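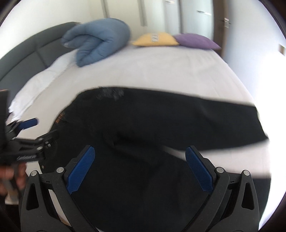 Black garment, probably pants, laid out on the bed

Best way to fold black pants without covering them in lint?

Posted by Denise Pilkington in Laundry and Closets
486 views

Hi all! I have finally fallen in love with folding laundry (I know, I know) and I do all of it on the bed, because it's the only flat surface in our place big enough for a full pair of pants. Shirts are going great. Towels are a dream. Black pants are where I get stuck.

Two problems. First, the lint. My sheets are white and my pants are black, and by the time I've smoothed out a pair there's always a pale fuzzy patch somewhere up near the top. Second, the creases. I lay them out, they look fine, I fold them, and the next morning there's a line running off at a slant across the leg like I sat on them on a train.

I've got a drawer that is only 20 inches wide, so whatever fold you suggest has to fit in there, and I'd love it if they could stand up on end so I can see what I have. Does the bed matter? Do I need to iron first? Tell me everything, I'm all ears!

Denise

Gosling
2,682 posts

Oh, I love this one! Black pants were my nemesis for years and now they're my favorite thing in the basket.

Lint first. Take it off before you fold, never after, or you just press it in between the layers. I use a damp rubber glove and sweep in one direction, waistband down to the hem. It rolls the fuzz into little worms you can pick off. A sticky roller works too but you'll go through a lot of sheets of it on a bad day. If the fuzz is stuck on hard, turn them inside out next wash and keep them away from anything fluffy (towels are the worst, and a new bathrobe is worse than that).

Then put something dark down on the bed. I keep an old navy pillowcase, slit open along two sides, just for folding. You lose the contrast, so it's harder to spot the fuzz, but you already got the fuzz off, so who cares!

Now the fold. Pick the pants up by the waistband and give them two good snaps in the air. Lay them straight, with the legs in line with the long side of the bed. I think this is your slanted crease, by the way -- if they go down on a diagonal the fabric gets pulled a little when you fold it, and the soft wrinkles in the middle get trapped. Check the side seams with your fingers. If there's a little label sewn into a seam, make sure it's lying flat, mine used to leave a bump.

One leg over the other, seams matched. The seat will stick out in a small point, so tuck that in and you have a long rectangle. Smooth from the middle outward with the flat of your hand. Hem up to just short of the waistband, then fold in thirds. It will stand up by itself and you should get a whole row across a 20 inch drawer, depending on how thick they are.

No ironing first unless they're dress pants. Those should be on a hanger anyway.

Bestetmont
200 posts

just roll them. works for me

Dennis Wainwright

Gosling has the fold right and I'd do it the same way, except for the thirds. With heavier cotton I fold in half and then in half again, as thirds get too fat and fall over. Try both on one pair.

What I'd add is timing! Get them out of the dryer while they're still a bit warm and lay them flat right then. Leave the rest of the load where it is for a minute. Pants that have sat balled up in a basket all afternoon already have their creases, and no fold is going to talk them out of it. A spray bottle of plain water helps if you're late. Mist, smooth, wait until it's dry, fold. Don't put them in the drawer damp.

Also clean the lint screen every load, and look at the bedding itself. We had a set of flannel sheets that shed on everything until about April and then quit. If yours are smooth cotton they probably aren't the source, and I'd look at whatever else went in the wash.

Denise Pilkington

Thank you both! The snapping in the air thing is so satisfying. I did three pairs tonight with the rubber glove and they're standing up in the drawer like books. Bestetmont, I tried rolling one too and it's on the end of the row, leaning a little -- I'll see how it looks in the morning.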